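Let the Tenant Fix the Faucet

By Karabo Naidoo
Last updated: Sunday, February 28, 2016

In my lease there is a sentence which I know by heart: "The tenant shall not perform any repair, of any kind, to any part of the unit." I have lived under this sentence for four years. I have obeyed it most of the time, and I think that it is a bad sentence and should be taken out of every lease in Catstead.

I will try to explain my opinion in a fair way, also toward the landlords, of whom some are decent people.
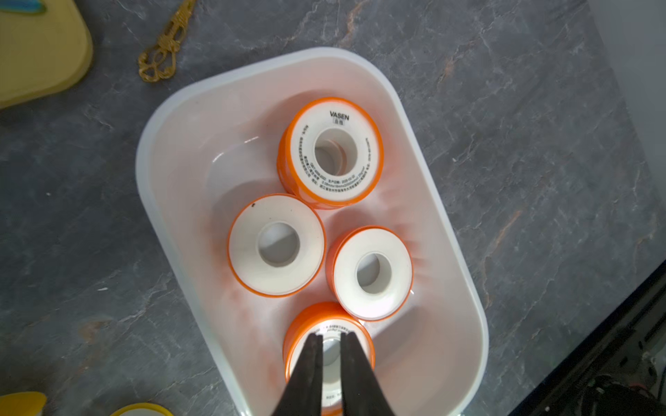
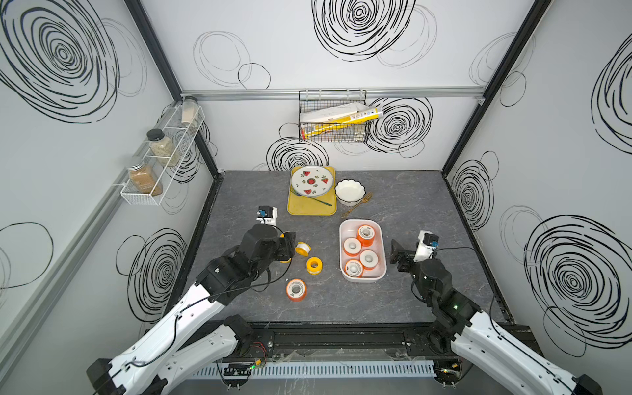 The drip

My argument begins with a shower head. Two winters ago it started to drip where it meets the pipe. A drip like this is often cured by unscrewing the shower head, cleaning the old tape from the thread, winding on new tape and screwing the head back. A careful child can do it. The tape costs less than a cup of coffee.

I did what my lease requires. I called Bolger, the company that manages our building, and received a ticket number. After nine days a plumber came, a polite man with very large shoes. He was in my bathroom for the time it takes to boil an egg. The following month I found 65 dollars on my rent statement, under the words "tenant-requested service."

I wrote to ask why I must pay for a repair I was forbidden to make. The answer said that the charge was correct. It did not say anything else.

I do not tell this story to show that I am a victim. Sixty-five dollars is annoying and I could pay it. But my neighbor across the hall, Inger Fogh, is retired and lives on a small pension, and when her kitchen faucet began to leak she put a bowl under it and told no one. The bowl stayed there all winter. When the cabinet floor below the sink was finally replaced, it was soft like bread. A rule that was written to protect the cabinet had destroyed the cabinet.

What the landlords say

I have asked several owners about this clause, and I want to repeat their reasons honestly. The strongest reason is water. A person who does not know what he is doing can open the wrong thing, and then there is water in three apartments and a fight with the insurance. One owner of a small building told me of a tenant who tried to replace a toilet valve without closing the supply. The ceiling below came down on a piano. I believe this story, and I feel sorry for the piano.

The second reason is that tenants hide bad work. They patch a wall with toothpaste, they paint over mold, and the owner finds it only when they have moved to another city.

The third reason is seldom said aloud, but I have the feeling it is the real one. It is simple to forbid everything. If you forbid some things and allow others, you must think about where the line goes, and somebody must write it down, and then people will telephone to discuss it.

I take the first two reasons seriously. I do not take the third one seriously at all. A lease in our town is already eleven pages, and one full page is about the permitted color of curtains. There is room for half a page on repairs.

Where the line could go

I am not asking that tenants may touch the gas, or the wiring inside the walls, or any pipe which cannot be closed by hand under the sink. I would not want my upstairs neighbor to do these things either, and he is an engineer.

My list would be short. Tape on the thread of a shower head. A washer in a faucet, with the valves below closed first. The flapper in the toilet tank. A loose hinge, a loose door handle, a slow drain if it is cleaned without chemicals. The filter in the kitchen fan. The tenant sends a message to the manager afterward, one line is enough, and if the trouble comes back within the month, the manager sends a plumber and the tenant pays nothing for having tried.

This last part is important to me. At present the tenant who tells the truth is the one who pays, and the tenant who keeps quiet saves money until he moves out. Any owner who wonders why tenants hide their problems should read his own lease from the other side of the table.

There is a building on the east side, Mudetura Court, where they do more or less this. My friend Ha-rang Ryu has lived there since she came to Catstead. In the laundry room is a metal cabinet with a wrench, washers, tape, a rubber plunger and a notebook. You take what you need and you write down your apartment and what you did. I have read in this notebook. It is not exciting literature. "3C, kitchen tap, new washer, OK now." "1A, took tape, it was not the tape, please call somebody." I liked 1A very much.

The manager there, Seul-gi Choo, told me she spent more than 2,000 dollars a year on small visits before the cabinet, and that now she spends a small part of this. I asked whether there had been a flood. She said yes, one, and it was caused by a contractor.

I know that one building proves little. It may be that careful people move to Mudetura Court, or that they become careful there. I would be glad if another building tried and we could compare.

The loss that has no price

Up to here I have spoken about money, as this is the language in which one can talk with Bolger. My deeper objection is a different one.

I grew up in a house where things were repaired at the kitchen table on Sundays. My father was a bookkeeper and had no special talent with his hands. He was slow, and he swore, and he kept every screw in jam jars. But when a thing stopped working, the first thought in our house was to look inside it. I notice that after some years of renting, my own first thought is to look for a telephone number. I do not like this change in me. It came little by little, and no one asked me about it.

Many people in this town will rent all their lives. If the lease says that they may not turn a screw, then they will not learn to turn a screw, and their children will not see it done. Afterward the owners will say, correctly, that tenants know nothing about houses. I heard exactly this at the housing evening in February, from a man who has used the no-repair clause in his leases for decades.

A small word should be said also about dignity. When I stand next to a plumber and watch him do a thing which I know how to do, and which I am not allowed to do, in the room where I wash myself every morning, I feel like a guest. I have paid rent there for four years. A guest is treated with cake, at least.

What I ask for

Yoon-hee Seok of the tenants' group has written a model paragraph, and I think it is good. It has the list, the one-line message and the rule about closing the valve. She will send it to anyone who asks. If you are signing a new lease this spring, print it and bring it with you. The manager will probably say that the form cannot be changed. Ask anyway, and ask for the name of the person who can change it.

To the owners I would say – try it with the shower heads only, for a single year. Put the tape in a drawer. My own shower has a Mivent head now, which I bought myself and which hangs there against the rules, and it has not lost a drop. If Bolger is reading this, I am willing to take it down, but I will want the old one back, and I believe your plumber has it.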